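Processor swaps: common questions

Which machines does Briramow take?
Dell desktop towers with Xeon processors. 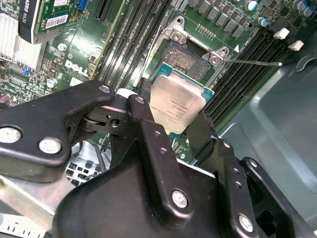
Intel Xeon above the open socket

Do I send the memory too?
Leave it in its slots. We don't charge for

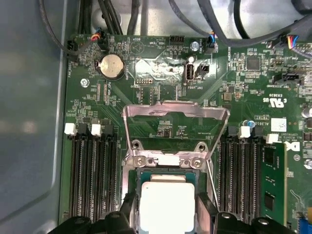 memory that stays in the board. Drives can stay in as well.

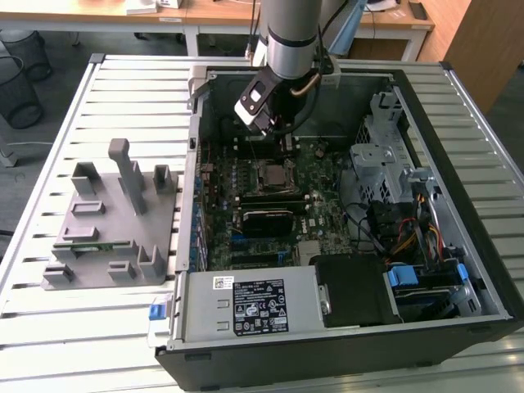
How long does a swap take?
Two working days from check-in at our Dimberg bench.

What if a socket pin is bent?
We stop and send you a quote. 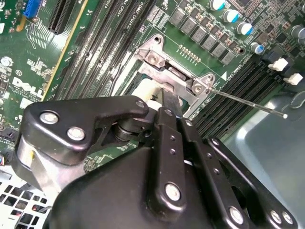

Work goes ahead once you accept it. Quotes stay open for 16 days.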